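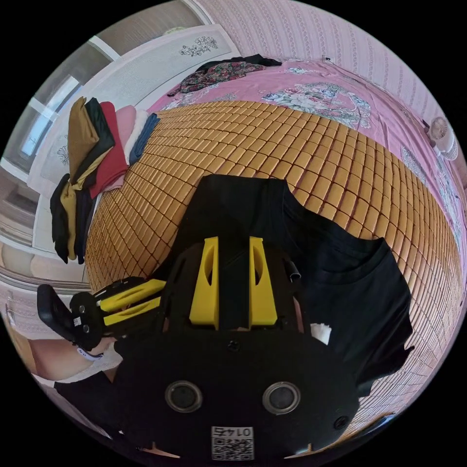
Black tee on the bamboo mat. Thread on a day of folding shirts so a robot can learn to do it.

Home | Latest | Threads | Saved | Log in

29 May 2018

1/ OK so a few of you asked what I do all day now that I'm on the Dovholm project. I collect folding examples! Shirts, mostly. You hold a gripper in your hand, you fold the shirt with it, and everything gets recorded so the learning system has something to copy later.

2/ The target for this round is 264 good folds. We're at 199. That sounds nearly done, and then you remember the last batch is all dark T-shirts, which everyone has been putting off (me included).

3/ Why dark ones? Black cotton on camera is one big blob. You lose the hem, you lose the seams, you can't tell a sleeve from a wrinkle. The model from April did great on light shirts and then grabbed the middle of a navy one and just kind of dragged it along. So, more black shirts for me.

4/ Things I've picked up: go slow at the pinch. If you snatch at the collar the way you would with your own fingers, the yellow tips slide right off and you get a fistful of nothing. Press down into the fabric a little, then close.

5/ Also, stop fixing stuff with your bare hand. I do it constantly!! You see a sleeve flipped under and your fingers go right for it. That take is dead. Sachiko Furukawa reviews our batches and she catches every single one.

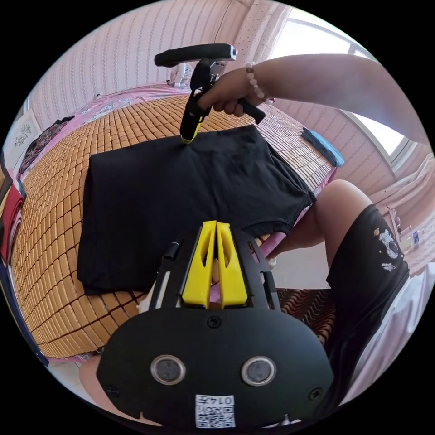
6/ We keep the mess-ups where the person recovers, though. Say the sleeve slips and you go back and pick it up again with the gripper, that's gold. If all it ever sees is perfect folds it has no idea what to do the first time one goes sideways.

7/ Big argument at Darirbridge this spring over whether to do all of this on a nice plain table. I was on team bedroom. People fold laundry on the bed, on top of patterned sheets, with more clothes piled up right there. A woven mat has lines running everywhere, and that's a good thing to have in the examples if you ask me.

8/ Labels are the boring half. Every fold gets a garment type, a start state (flat, bunched, inside out) and a yes or no on whether it ended up neat. "Neat" has caused more messages in our group chat than anything else. Eustaquio Maldonado thinks a sleeve poking out is fine. It is not fine, Eustaquio.

9/ My best stretch so far was 70 folds before my wrist gave up. I do shorter sets now, shake the shirt out between takes, and drop it a different way each time so the start isn't always the same tidy rectangle.

10/ Towels are next, then kids' clothes, and somebody has mentioned fitted sheets. I'm pretending I didn't read that message. Ask me stuff if you want, I'll answer tonight after I get the labels in.

264 likes · 70 shares · Reply

Comments

sandoval_sews: Fitted sheets!! I've been at it for decades and I still roll mine into a ball.

jindent: do you mix left- and right-handed people? my lefty husband folds everything backwards from me and I bet it would confuse the poor thing

eustaquio_m: A sleeve poking out has character. I stand by my labels.

pinmoth: Number 6 is interesting, I would have tossed all of those. How big can the mistake be before you throw the take out?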